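Bench notebook, small goods table
2024-06-26

Spent the morning on the sorting tray question again, the one Debashish Sikder keeps raising (he's right, but don't tell him). We have 51 little bits from the Sekton drawer with no home and I want them somewhere I can find them. Ordered more liners from Pallwood while I was at it, order 3602.

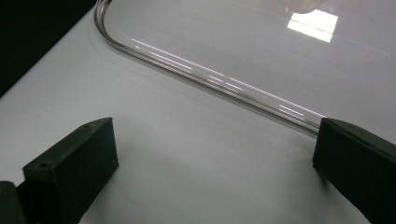 Clear plastic is my problem of the week. I love that you can see what's under a cover, but on a pale table you can hardly see the cover itself! With the clear piece lying on the white top, the long rounded edge is what my eye goes to, all those thin white streaks running along it, and the flat part just about disappears. Colored tape on one corner, maybe? Liyanage sells a narrow one, 200 to the pack, which is silly.

Tried thinking about labels next and got nowhere, so back to clear things.

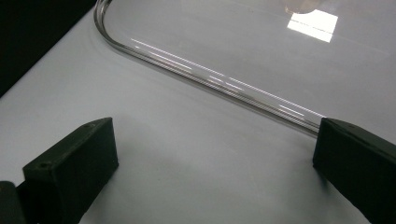

Lamp position needs a rethink too. I do like the overhead light for small work, and my eyes are not what they were in January, but glare is glare. There's a bright white rectangle sitting right on the flat top of the clear piece, and I'd never read a label through that. Maybe a sheet of matte film from Flirnosero. Ask about price.

Still to do:

1. Settle who gets which compartment. I vote packets and cards along the far side of the brown tray, and odd dark lumps nearer me.

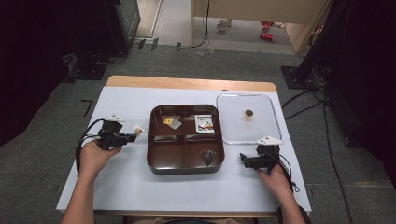 2. Try the tape on one corner before buying a whole pack.

3. Return Debashish's good tweezers.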